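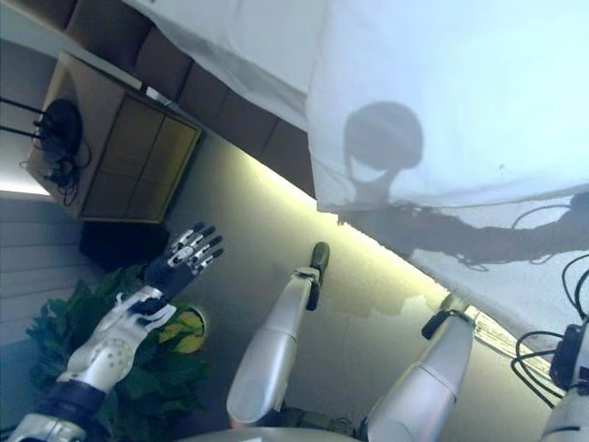
Yaowalak Ruangrit
We use cookies to remember your settings. Accept / Manage

1/ Thread on thread count, and why it is a poor guide when buying bed sheets. I tested fabric for a hotel supplier and still get asked this every December.

2/ Thread count is the number of warp and weft yarns in one square inch of cloth. It says nothing about fibre length, yarn thickness or finish, and those decide how the sheet feels and how long it lasts.

3/ Very high counts usually come from multi-ply yarn. Twist three thin yarns together, count each one separately, and the figure on the packet triples. The cloth has the same number of yarns crossing it as before.

4/ Weave matters more. Percale is one over, one under: matt, crisp, lets air through. Sateen is commonly four over, one under: smoother and heavier, and it snags more easily because the floats are longer.

5/ Jirayu Jaidee asked about weight. Look for grams per square metre if the seller gives it. Plenty don't. Email them. Gonon replied to me in a day, Sondeck took 17.

6/ Shrinkage. Untreated cotton can lose several per cent in length over the first few washes. Measure the mattress depth, add the tuck on both sides, then allow for the loss. Fitted sheets sold as "deep" have no agreed depth.

7/ Washing: 30 degrees is fine for ordinary use. Go hotter after illness. Skip fabric softener — it coats the fibre and the cotton absorbs less.

8/ Layers, for cold bedrooms. A waffle blanket holds air in its cells, but only if something closer-woven sits over it. On its own it leaks heat.

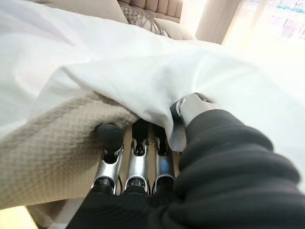 9/ Pilling
Short fibres work loose and tangle on the surface. Polyester blends pill worst because the strong fibre holds the bobble in place. Daranee Saengthong swears by a fabric shaver. It works, and it also removes cloth.

10/ My own set is plain percale from Chaiyaporn, single-ply, more than 8 years old. One hem restitched. Questions below, I'll answer on Tuesday.

17 replies · 30 reposts
Back to top · Contact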